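From: Arnar Baldursdóttir
To: lab-equipment list
Date: 13 November 2019
Subject: Re: [lab-equipment] Spring purchase list, second arm station

Zulkifli Sembiring wrote:

> I have the draft list for the second station and I need to turn it into
> a request before the December deadline. Before I do, three questions.
>
> 1. Do we want the same grippers as on the first station? The quote from
> Dervishi for a matching pair is the biggest line after the arms
> themselves. Asmont has a simpler two-finger model for a good deal less.
>
> 2. Table. The draft says "as existing". Does anyone have strong feelings
> about the existing one? I can get a larger one for not much more.
>
> 3. Spares. Last year we asked for 3000 for spares and got it, and I
> can't find a record of what it went on. If we ask for the same again
> I would like to be able to say why.
>
> Also, I have been asked whether the folding work needs its own station
> at all, or whether it can share with Judia. My feeling is that it can't,
> but I would like somebody who runs it every day to put the case in
> writing.
>
> Zulkifli

Zulkifli, all,

I will take these in order and then come back to the sharing question at the end, as it affects the rest.

1. Grippers. Buy the matching pair. I know the Asmont price looks good, and for Judia, where everything is a rigid box, I would probably take it. Cloth is a different job. Most of what we do on a T-shirt is one hand getting hold of a hem or a corner while the other stays clear and waits its turn, and the fingers have to get down to the tabletop without pushing the fabric away. I spent a good part of the summer adjusting approach angles for the fingers we have now. If the second station has different ones, that work has to be done again, and after that we have two sets of settings to maintain.
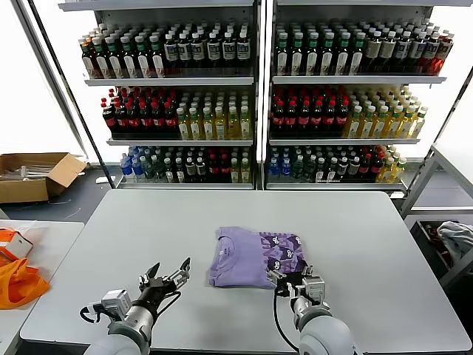 There is also the matter of training people. At the moment anyone who has been signed off on the first station could walk over to the second and start. With a different gripper they would need another session, and I am the one who gives the sessions.

If the money really isn't there, my second choice would be to put off the second station's spare gripper and still buy the matching pair. I would not split it, one of each. Someone suggested that at the last meeting and I don't think it saves anything once you count the hours.

One request for the quote: ask Dervishi to price the cables separately. On the first station the cable at the wrist needs enough slack to turn but not so much that it gets near the cloth, and the length we were sent was a compromise. I would like to choose the length this time. I will send you measurements.

2. Table. Same one, please. I have no complaint about the size. A larger top sounds useful, but the arms won't reach the far part of it, and that part will fill up with things people put down. The color is fine too. A light top gives good contrast with most of what we fold, and the cases where it doesn't are the white shirts, which are going to be difficult on anything except a dark table. If there is a little money left over I would spend it on a dark mat that can be rolled out for those.

I would, however, add a side table to the list. It isn't in the draft. We took one from the meeting room for the first station and have been asked twice to give it back. Put it in as its own line so that it doesn't get lost under "furniture, misc."

3. Spares. I went through my mail and the order folder. The 3000 went on fingertip pads, two replacement cables, one wrist module that had to be swapped in the spring, and the calibration visit. The calibration visit should never have been in spares, and taking it out gives a fairer picture. My suggestion is that you ask for the same amount, move calibration to the maintenance line where it belongs, and say in the text that spares now cover two stations instead of one. That seems to me an easy case to make.

For the fingertip pads, order by the hundred. The price for 100 is 198, and we paid nearly that for a much smaller pack when we ran out in a hurry. They keep well in the drawer.

I would also put in a small line for garments. People forget these are a consumable. A shirt that has been folded all week goes soft and starts to behave differently from a new one, and we want both kinds. I have 28 in rotation now, and I would like to double that and get a wider range of fabrics. Printed ones are worth having as well as plain. A large print can be stiffer than the cloth next to it, and the fold line doesn't always go where you expect.

On sharing with Judia. The short answer is no, and you can quote any of the following.

The folding runs are long and repetitive. We need the same table position, the same lighting and the same background from one day to the next, or the comparisons between weeks don't mean much. Judia rearranges its station several times a week, as it has to. When we tried sharing in the spring, each changeover took most of an hour in each direction, and after that we still had to run a set of checks before we trusted the results. On a bad day that left us the middle of the afternoon.

A fold also goes through stages where both arms are committed. Once the shirt is down to a long strip, one hand is usually holding an end while the other comes in or lets go, and stopping halfway to make room for someone else means starting that shirt from the beginning. 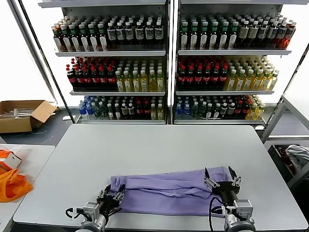

Purple shirt at the long strip stage, left gripper closed on one end, drink shelves behind.

The shelves are the other half of the argument. Kullulum uses the bottles for its own picking work and wants them kept stocked and in order, and the folding table stands right in front of them. For us they are a useful busy background. For Kullulum they are the job. So there are already two projects with an interest in that part of the room, and adding Judia would make three. If the second station is approved, I would put it on the opposite wall and leave the shelves where they are.

That brings up something missing from the draft: floor space and power. The opposite wall has one double outlet. Two arms, the controllers and a workstation will need more than that, and I don't want us using extension leads across the walkway. Facilities will want a separate form for the outlets, and last time it took them longer to approve than the arms took to arrive. Could you send that form in now, before the main request? It doesn't commit us to anything.

We also need somewhere to keep the garments. The first station manages with an open carton on the floor and a bin, and it works, but things get mixed up between folded, not yet folded and set aside. Two or three lidded bins with labels would fix it. Put them with the side table.

To sum up the changes I would make to the draft:

Grippers: matching pair from Dervishi, cables priced separately
Table: as existing, plus one side table and one dark mat
Spares: 3000, with calibration moved to maintenance
Pads: pack of 100
Garments: new line, mixed fabrics, some printed
Bins: new line
Outlets: separate form to Facilities, now

I haven't said anything about the arms because I have nothing to add – the quote looks right to me and the delivery time is acceptable. The one thing I would check is whether the mounting plates are included. They weren't on the first order, and the arms sat in their crates until the plates came.

Send the next draft to the list when you have it and I will read it the same day.

Arnar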